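March, 7:40 in the morning

Dye vat notes, continued from the last page (the one with the blue thumbprint on it, sorry).

Third try at the woad and I think I'm finally getting somewhere! The Castham powder went in last night with the soda ash and the fructose, and when I lifted the lid just now the surface had that coppery skin I've been chasing since the fall. Underneath it's a murky yellow-green, a bit like pond water, and it smells like wet hay and not like a drain, so already better than batch two. I'm leaving it alone until it hits temperature. Last time I poked at it every half hour and let in so much air that it went flat blue before I'd dipped a single skein.

Temperature at the moment is low. The heater pad in the back corner clicks on and off as it likes and I don't trust the dial, so if you're working near it, please leave it where it is – I've got it propped at the one angle that works.

Yarn for today, all scoured yesterday and sitting damp in the gray tub:

- 4 skeins of the Skosberg wool, undyed, the slightly scratchy one
- one big hank of Perkik cotton (my first go at cotton in this vat, hopes not high)
- a handful of silk scraps for testing, whatever was in the drawer

I soaked the wool overnight with a drop of dish soap. The Skosberg has a lot of grease left in it from the mill and I'm sure that's what gave us the blotches in February. The rinse water came out the color of weak tea, so I did it a second time, and then a third because I was standing there anyway.

10:15

Vat is warm enough now, so I'm going in. First dip was a silk scrap, 15 seconds, just to see. Came out bright lime, then turned while I held it over the sink – green, teal, then a soft washed-out blue, the whole show in a minute or so. I never get tired of that part. I did two more scraps after it and both took evenly.

Then the first skein of wool, long slow dip, squeezed under the surface before lifting so it wouldn't drip back in and bring bubbles with it. Aired it on the rack by the window. It's paler than I wanted but very even, and I would much rather build up color over several dips than get one dark patchy mess. Second skein went in straight after, and I could feel the vat getting tired already, the lime was duller when it came up. Gave it a rest and a pinch more fructose.

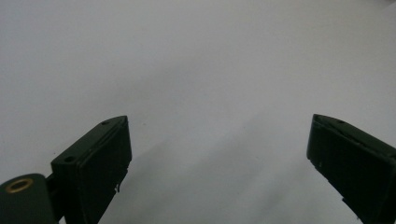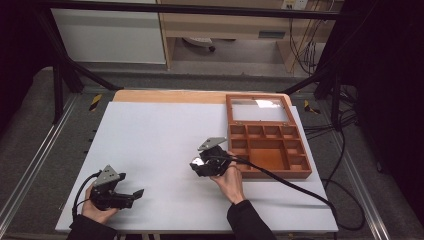
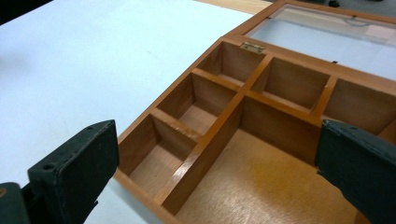 Open wooden box in the last two, bare pale surface in the first.

11:50

Back from a sandwich. The vat had perked up, so skeins three and four got their first dip, and one and two got their second. The difference between one dip and two is bigger than I remember! One dip is a sort of old bedsheet blue, two is closer to faded work pants. I'd like to get to four dips on at least one skein and then stop, since the Taipe blanket pattern calls for a light, a middle and a dark and I've been faking the dark with store yarn.

About that pattern: I did the sums again and I need almost 3,000 yards for the full size, and I'm nowhere near that with what's dyed. Either the blanket shrinks or I order more wool, and if I order more I'd want it from the same lot. Note to self, dig the lot number off the paper band before it ends up in the recycling like last time.

Cotton went in last. It drank the dye unevenly, with a pale streak where the tie was too tight. My own fault, I tied it for wool. Loosened everything with loose figure eights and gave it another dip, and the streak is softer now but I can still find it. Might just call it a dish towel.

2:30

Things I want to remember for next time, in no order:

The wool felts a little if it goes from the warm vat to the cold tap, so let it air until it's blue all the way through and then rinse lukewarm. The vinegar rinse does help the shine on the silk. I used far too much last time and the whole room smelled like pickles for two days, so a small splash is plenty.

Check the pH strips! The ones in the blue tin are so old they all read the same. I opened the new pack and the vat was lower than I'd thought, which probably explains the dull second dip. A teaspoon of soda ash, stirred in gently down at the bottom, woke it up.

Gloves: the long ones have a hole at the left thumb. See thumbprint, previous page.

4:45

Last dips done. Everything's on the rack, and I put newspaper underneath, so please don't move that until the dripping stops. Vat is fed, lid on, towel wrapped around it. It should keep if the room stays above 21 overnight (degrees C, the thermometer on the shelf is the European one).

Tomorrow: fourth dip on skein one, wash the silk, wind a test ball from skein two and knit a swatch to see if the blue rubs off on my fingers. Also buy fructose, there's maybe a spoonful left in the jar.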